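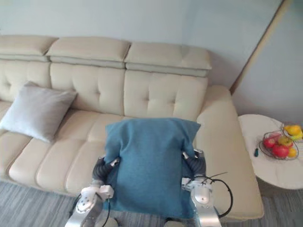
Stedwood Living Room Set: Sofas and Throw Pillows

Version 2, 1 Apr 2018

Summary

Stedwood is a collection of annotated pictures of upholstered seating and the loose pillows placed on it. It covers sectional sofas, two-seat sofas and armchairs in furnished living rooms. The labels record what each piece is, what the cover looks like and where the pillows sit.

Contents

pictures/ — one folder per room
labels.csv — one row per labeled item
rooms.csv — room code, seating type, floor covering
CHANGES.txt

The set holds about 300 pictures from 14 rooms. Rooms under the Flornico prefix have leather seating for the most part. Rooms under the Morikawa prefix are mixed, with more woven and knit covers.

Label fields

item: sofa, sectional, armchair, throw_pillow, headrest
cover: leather, woven, knit, velvet, unknown
color: plain color word, lower case. Use two words where one is too broad (pale gray, teal blue).
surface: smooth, tufted, channel_stitched, ribbed, textured
pose: flat, leaning, upright, held, stacked
hidden: none, part, most

Labeling rules

Back cushions that belong to the sofa are part of the sofa and get no row of their own. Throw pillows always get a row, even when only a corner shows.

A sofa with different stitching on the back and the seat takes both surface values, separated by a semicolon, back first: tufted;channel_stitched.

Record a pillow as leaning if it rests at an angle against the back or arm. Use held for any pillow gripped or supported off the seat, whatever its angle.

Do not guess the cover from color. Smooth gray pillows were often entered as velvet in the first version — these rows have been reset to unknown.

Known problems

Cream and beige were used interchangeably in the Flornico rooms. Merge them before training a color model.

The Prekov rooms have no headrest rows. They were labeled before the value was added in October.

Seat depth and pillow size were not measured.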